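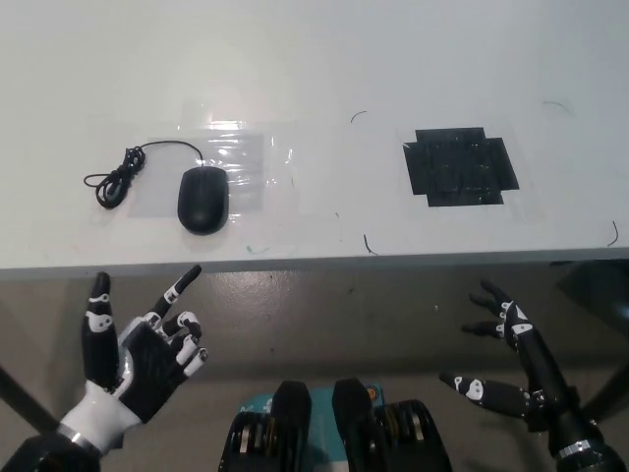 The task sounds like something a small child could do. Pick up a computer mouse from one side of a table and put it down on a black square at the other side. At Plolley, a robotics software company, a two-handed robot has been working on it since April.

The hands came from a supplier and were ready on the first day. The software that tells them what to do was not. Yogesh Dwivedi, who leads the planning group, says most of the trouble was in the few inches just before contact.

"Getting the hand near the mouse is a solved problem for us," he said. "Then you have to decide which finger goes first, and the answer changes if the mouse is turned a little."

The company's planner, called Fikeck, works in two stages. The first picks a grasp from a list of candidates. The second checks whether the arm can reach that grasp without hitting the table edge or the other hand. In the early version the two stages ran one after the other, and a failed check sent the whole thing back to the start. A single attempt could take 11 seconds of thinking before anything moved.

The current version checks reach while it is still ranking grasps, and throws out bad ones early. Planning now takes under a second on most attempts.

The cable is a separate problem. A mouse is stiff and keeps its shape, but its cord does not, and the cameras see a coil as a tangle of thin dark lines. Blomqvist, the perception module, used to report loops of cable as part of the mouse body. The hand would then aim for a point off to the side. Clear plastic on a white table made things worse - glare was sometimes read as an edge.

The team retrained the module on 213 labeled recordings and added a filter that ignores bright streaks. In the latest round of tests, the robot completed 68 attempts out of 80. Of the failures, Dwivedi blames most on the cord.

Every attempt is logged in a replay tool named Lurton, which lets an engineer stop at any moment and see what the planner believed. Dwivedi's group reviews the failed runs first. The next release will let the second hand hold the cord down while the first one lifts.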